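Search this notebook
Enter keyword Search

We use cookies to keep you signed in and remember your notebook settings. Accept Manage

8/20/21
Snežana Yordanov

Kelden, Clindville living room: right arm kept going after the left one stopped

I'm writing this up while I still have the order of it straight in my head, and I apologise in advance for the length. Short version for anyone about to start a session: please don't run any two-handed task on Kelden until you've read the last section, and keep your own hands out from between the arms even when the console says HOLD. I mean it kindly, but I do mean it.

We'd been working on the handover with the grapes. The idea is that the left hand takes the bunch up high near the stem, the right hand comes in to steady it, the two of them share the weight for a bit, and then the left lets go. It's a nice fiddly job and I've grown rather fond of it. Grapes tell you quickly if you're squeezing too hard, and they swing, so the right hand can't just go to a fixed spot and shut its fingers. The bunch was 500 grams on the kitchen scale when I took it out of the bag, which is well inside what either hand can manage alone, so weight was never the worry.

I'd left the drinks and the little figurine on the coffee table on purpose. We have had plenty of good runs over a bare bench and I wanted things in the way for once. Glass top, things standing on it, fruit above. I'll come back to the glass.

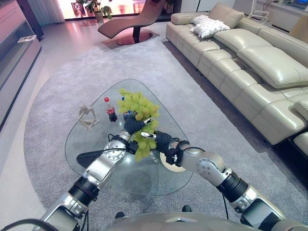 Both hands on the bunch over the coffee table, Pepsi can and cola bottle behind.

The first stretch of the session was lovely. Left grip fine, right approach fine, a bit of swing that the right hand waited out the way it's supposed to. I remember thinking we might get through the whole list before lunch, which I should know better than to think.

Then on the next shared hold the console went amber and the left arm stopped dead. Fair enough, that's what it does when it loses its command stream. The banner came up saying HOLD, and I took that to mean the robot was holding. All of it. The right arm carried on pushing inward, toward a left hand that had stopped making room for it. It wasn't fast and it wasn't dramatic, but it was moving, with the banner telling me it wasn't. I hit the red button and both arms went quiet properly.

Casualties: one squashed grape and my good mood. Nobody was touching the robot. I had been leaning in a moment earlier to see how the fingers were sitting, though, and if I'd seen HOLD while I was there I would have happily reached in to pick the bunch out. That's the part I keep going back to, and it's why I'm calling this a safety matter and writing it up as one, squashed grape and all.

What the logs say

I pulled the Wulteo logs for both sides and lined them up. They're stamped off the same clock, thank goodness, so no guessing needed.

The command stream to the arms runs at 100 Hz. It stalled. The stall itself was the recorder's doing: it was flushing a big chunk of video to disk and it shares a process with the sender, which we've known about since the winter and have been meaning to split. So the stall is ours and it's dull.

What's interesting is what each arm did about it. Each side has its own watchdog, and each watchdog has its own timeout. Left is set to 190 ms. Right is set to 700 ms. The stall landed in between. The left side decided, quite correctly, that it had lost its commands, and it froze. The right side was still inside its allowance and kept following the tail end of the last velocity it had been given. When the stream came back the right arm picked up as if nothing had happened, and the left stayed latched in hold waiting for a reset.

Meanwhile the banner shows HOLD if either side is holding. I looked at the code and it really is an "or". I'm fairly sure I wrote it, some time back, when we only had one arm on the bench and it made no odds.

I tried to bring it on again with the grapes back in the hands and the recorder deliberately overloaded. Arm speed was turned right down, I stayed over by the console, and I kept a palm on the stop the whole time. It came back on the second go, with the same pattern in the log: left latched, right carrying on. On a third go both sides rode through it because the stall was too short to trip anything. So it needs a stall of the right length, and I expect that's how we've gone this long without meeting it.

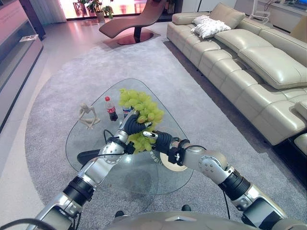

Where the two timeouts came from

The right wrist board was swapped after the connector trouble, and the new board came with the Tsuji default, 700 ms. The left still has our own value, which we chose ages ago by dropping the link on purpose and measuring how far the arm travelled. Our bring-up sheet for a new wrist board has us check the address, the firmware version, the joint zero and the finger current limits. It doesn't mention the watchdog at all. I went through the old paper copy as well in case it had fallen off when we typed it up, and it was never there.

I don't blame whoever did the swap (it was me and I followed the sheet, line by line, with a cup of tea). The sheet was wrong and now it's been fixed, in pen, with the typed version to follow.

It's worth putting down how this hid so well. In single-arm work a slow watchdog on the right just makes the right arm a touch more forgiving, and people had even remarked that it was running more smoothly since the new board went in. I'd remarked on it myself! With both hands on one object there's nowhere for the mismatch to go except into the object, or into the other hand.

The fingers and the force limit

My first question after the timeouts was why the right hand's force limit hadn't stepped in. It did keep working, as far as I can tell from the current traces. Finger current stayed under the limit all through. But the limit is on the fingers closing, and the push was coming from the elbow, through a hand whose fingers were doing just what they'd been told. A soft load like a bunch of grapes also soaks up a lot of travel before any joint upstream notices much, so the arm's own collision check stayed asleep as well. With something stiff between the hands it would have tripped sooner. I'd like someone other than me to confirm that with a foam block, at low speed, before we lean on it.

I also went over the wrist camera view for the grip. Close in, the ribbed fingers sit right down on top of the fruit, and there's speckling on some of the skins that I first took for bruising. I don't think it is, they look like ordinary grape freckles to me, so please don't use brown specks as a damage score. Check for splits by hand, once the power's off.
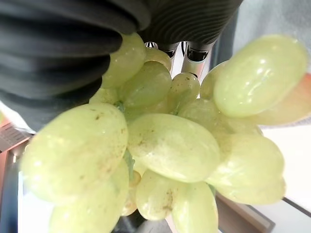 The glass table

I said I'd come back to this. I wanted a cluttered surface and that was reasonable, but I hadn't thought about what's underneath the work if something goes sideways. A pushed bunch of fruit is one thing. A bottle knocked over onto glass, with arms still moving over it and cable about, is another, and I would have been tempted to grab for it. Anyone would. So for fault testing, and for anything we know to be flaky, we go back to the bench with the mat. The coffee table can come back when the handover has earned it.

While I'm on the subject, the cables between the arms want a tidy. They had nothing to do with this, and I checked, but I don't love how they loop near the wrists and I'd rather sort it now than write another one of these.

Before anyone runs two hands again

– Both watchdogs at 190 ms. Done on Kelden, read back from both boards after a power cycle. The spare board in the drawer still has the default on it and I've put tape across it saying so.
– Either side tripping must hold both. I have a patch on my branch and it behaves in simulation. It has not been on the robot. Please don't merge it for me, however helpful you're feeling.
– The banner gets one state per arm, in words. Until then treat HOLD as meaning "at least one arm has stopped" and nothing more.
– Red button before reaching in, every time, including when it all looks perfectly still.
– Recorder moves to its own process. I'd pencilled this in for September and have now rubbed that out and written "next".
– Foam block test, low speed, one person at the stop and a second watching the arms. Looking for a taker.

Single-arm work is fine to carry on with. The logs from both repeats are in the shared folder under the Clindville runs, along with the one where nothing tripped, and the left-hand trace has a gap near the start where I fumbled the trigger. Ignore the gap. The remaining grapes are in the fridge, the ones in the blue bowl are for eating and the ones in the bag are not.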